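Unit 4: Good practice at the hand-held gripper station

Course handout, Sukamero lab sequence. Revised 10/12/18.

Scope

These notes cover recording of two-handed tasks with hand-held grippers. They do not cover operation of a powered arm, which is treated in Unit 2. Where the notes say "shall," the rule is a condition of passing the lab. Where they say "should," a group may depart from the rule if it writes the departure in its log.

4.1 Before a session

The operator shall check that both grippers open and close over their full range without sticking. Any gripper that sticks is tagged and returned to the Bavden cabinet. Students do not open the housing.

Cables shall leave the gripper along the forearm and have enough slack for a full reach across the table. A cable that pulls on the wrist changes the motion, and the change shows up in the recorded path. Long sleeves are allowed if they are close-fitting. Rings and bracelets come off.

The work surface should be plain and matte. Marks and scuffs on the surface are acceptable. Tape markers are reference points for the setup and shall not be lifted or replaced during a session, even when they look worn. Report a loose marker to the lab desk.

4.2 During a take

Each take starts with both grippers open and clear of the objects. Hold this position until the recorder confirms, then begin. Move at an even pace. Approach the object from the side where the jaws can close on it squarely, and do not push it along the table to improve the grip unless the task sheet calls for pushing.
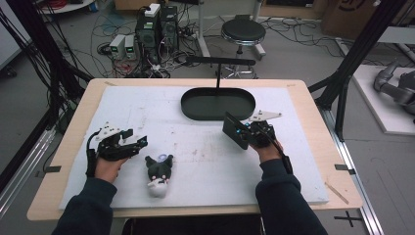 Soft objects need separate treatment. A plush or foam item deforms under the jaws, so the closing distance says little about how firmly it is held. Close until the object lifts cleanly and stop there. Bare fingers shall not touch the object during a take. If it falls, end the take and mark it "drop" — do not pick it up and continue.

4.3 Resets

Objects are returned by hand between takes, with the recorder paused. Vary the starting position as listed on the Dauda task sheet. A group that uses the same position throughout will be asked to repeat the set.

4.4 Records

A full set is 100 takes. Failed takes are kept and labeled, and they count toward the set. No single file shall exceed 2000 samples; the Fostar logger splits longer takes, and split takes are discarded at grading. Logs are due with the June portfolio.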